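News > Press Releases > Retail

VIMLOW DISPENSARY TO STAY PUT, STAY OPEN AND FINALLY FIX THE DOORBELL

STORNUTTHORPE - Vimlow, the medical and adult-use cannabis dispensary on the lower end of Hasamari Street, announced today that its license has been renewed and that it will not be moving to the industrial park, whatever you may have heard at the gas station.

The renewal follows a review of 11 months, during which the shop answered every question put to it by the licensing office and several put to it by people who had wandered in looking for the tax preparer next door. The application ran to 426 pages. A good number of them concerned parking. Vimlow has two parking spaces, and both are now among the best documented in the county.
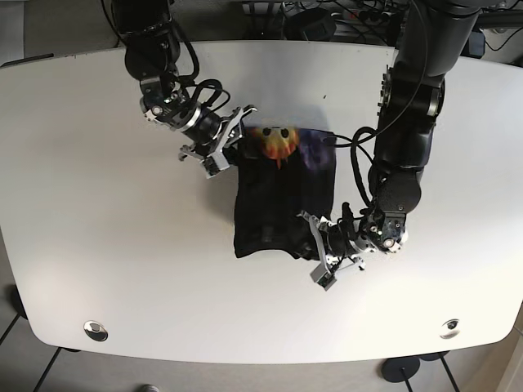
Under the renewed license, the dispensary will keep its current hours on weekdays and open an hour earlier, at 9 a.m., on Saturday. The early hour is set aside for registered medical patients, many of whom have told us over the years that they would like to pick up an order without standing behind a bachelor party. We heard you. We were also standing behind the bachelor party.

Patients can order ahead by phone or at the counter. Online ordering is coming in May. It was also coming last May, and we would like to thank the customers who have been kind enough not to bring this up.

The shop will also begin carrying a line of low-dose tinctures from Jayasinghe, a small grower and processor that has supplied our flower shelf since the beginning. Labels will be printed in large type. The old ones required good eyesight or a grandchild. 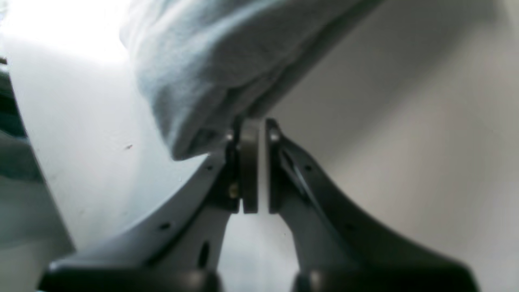 Several things are staying the same. Proof of age is still checked at the door, including for regulars, including for the gentleman who says he is older than the building. Medical patients still need a current card. Prices on existing products are unchanged through the summer. The bench out front remains available to anyone waiting for the bus, customer or otherwise, though smoking on it is still against the rules and still the subject of a sign.

As for the doorbell, which has rung by itself on windy afternoons for as long as we have leased the place, an electrician has been booked. Staff have been asked to stop greeting it.

Vimlow thanks its patients, its neighbors and the tax preparer, who has forwarded our mail with great patience.

Media questions may be left at the front counter during business hours. Please bring ID.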